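From: Charoen Jitpraphai
To: Nakpan household demonstrations list
Date: 8/30/19
Subject: Re: Washroom cleaning, acceptable recordings

Dear colleagues,

The Elwood office has asked for a ruling on the washroom set before the October delivery. Their message is quoted below, and the reply follows each point.

> Our demonstrators are recording mirrors and sinks by hand
> for transfer to the Lutholm arms. Two of them spray and
> wipe at the same time. Others set the bottle down first.
> Should both styles be kept in the same set?

Both styles may be kept, provided that each recording is labeled "two-hand" or "one-hand" at the time of submission. The Lutholm controller assigns the sprayer to one arm and the cloth to the other, and two-hand recordings can be mapped to it without further editing. One-hand recordings will be held in a separate folder for the teleoperation group.

For mirrors, the head view should include both hands and the glass between them.

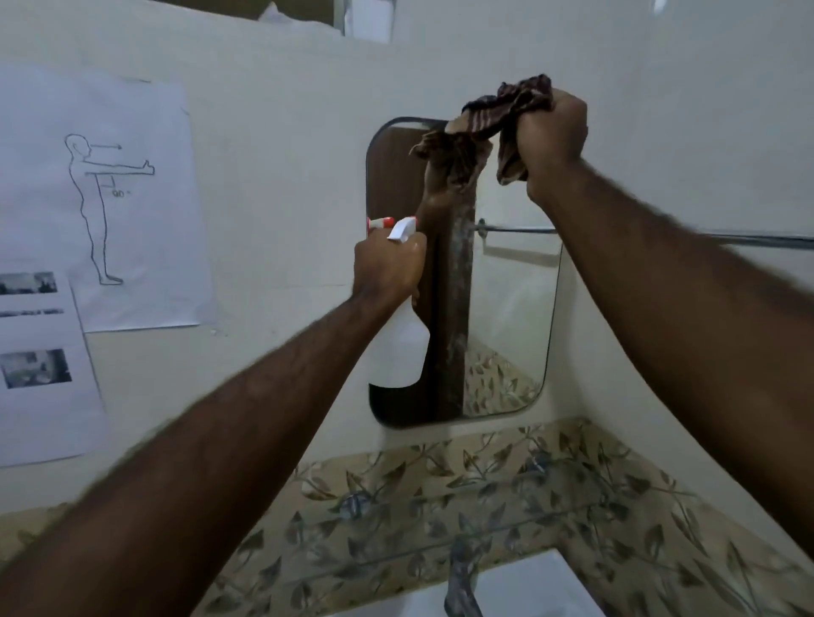 Mirror task. Bottle in the left hand, cloth in the right.

Annotators are reminded that a reflected hand is not to be marked as a hand. The reflected cloth in the glass is likewise to be left unmarked. Kundico has corrected this error in 200 segments of the first release and has asked that it not be repeated.

> For sinks, the forearm often covers part of the rim.
> Do we discard these?

No. Partial covering of the rim is accepted if the faucet and the drain remain in view. A recording should be discarded only when the working hand is out of view for more than 15 consecutive images. Demonstrators should keep to their usual posture and should not lean aside for the benefit of the camera. 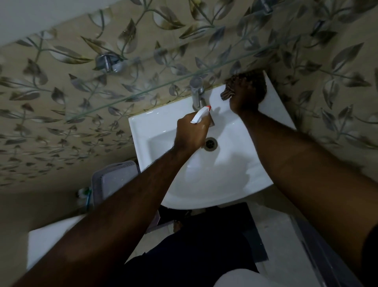 Sink task. Cloth at the rim beside the faucet, nozzle toward the back of the basin.

> Is remote control still required for the same tasks?

Yes. Each site is to supply 10 remote-control runs per task in addition to the hand demonstrations. Operators should study the hand recordings before their first run and should keep the same assignment of tools to hands throughout. Please quote reference 2148 in all submissions for this set.

Questions on labeling may be sent to this list. Questions on arm scheduling should go to the Elwood office directly.

Respectfully,

Charoen Jitpraphai
Demonstration Standards, Nakpan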